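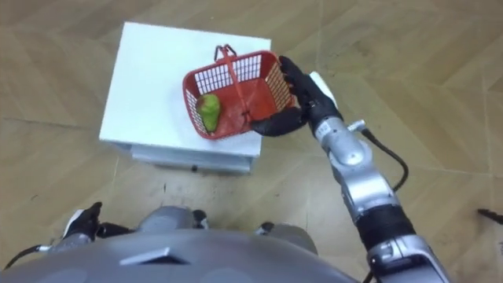 Prices at the Saturday stalls had become too high for older residents, one shopper told the town office in Dramley this spring, and the fruit was often picked too early and stayed hard for a week. Her letter was one of 36 that arrived before the council agreed to try a second, smaller market in the evening.

The new market opened in June on the old bus square in the Piltari district. It runs once a week from 4 in the afternoon until dark, and it is only for growers who bring their own fruit and vegetables. Resellers are not allowed. This was the main wish in the letters, and also the point that caused the longest discussion, because several traders at the morning market buy part of their goods from the wholesale hall in Rengifo.

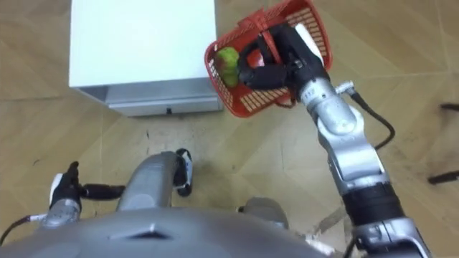

Those traders will keep their places in the morning and will pay the same fee as before. The growers in the evening pay less, but they must bring their own tables and take all waste home with them. The town gives them water, light and a place to park behind the square.

Pears, plums and early apples are expected to be the most important goods from the end of summer. The valley has many small orchards, some with only a few rows of trees, and their owners say that the large buyers do not want such small amounts. Until now a good part of this fruit was given to neighbors or left under the trees. One grower from the upper road said she had stopped to prune her oldest pear trees because the work did not pay. She has now started again, and she plans to sell a cooking pear that is hardly seen in shops, as it bruises easily and does not travel well.

The rules ask each seller to write the name of the variety and the month of picking on a card. Fruit that needs more time at home must be marked as such. The town office says this answers the complaint about hard fruit - at least the buyer will know what he is taking.

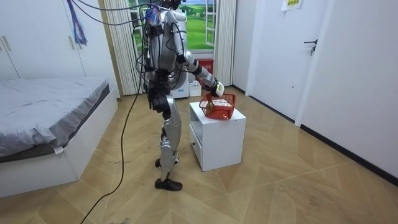 A stand place can be booked for one evening or for the whole season. Growers who book the season get the same place every week, and the others are placed on arrival. Sellers of honey, eggs and bread have also asked to take part, but the council wants to wait with this question until the first season is over.

Not everyone is satisfied. People who live beside the square are worried about parking, and the bus company Drotima has asked that the stop on the north side stays free at all times. The council has moved the first line of tables back by 3 meters for this reason. A request to close the street to cars during market hours was refused.

The trial continues until the end of October. After that the council will ask both sellers and shoppers for their opinion, and a decision about next year is planned for the winter. Paper forms for growers can be picked up at the town office and at the library in Piltari. Shoppers are asked to bring their own bags or baskets, as the stalls will not give out plastic bags.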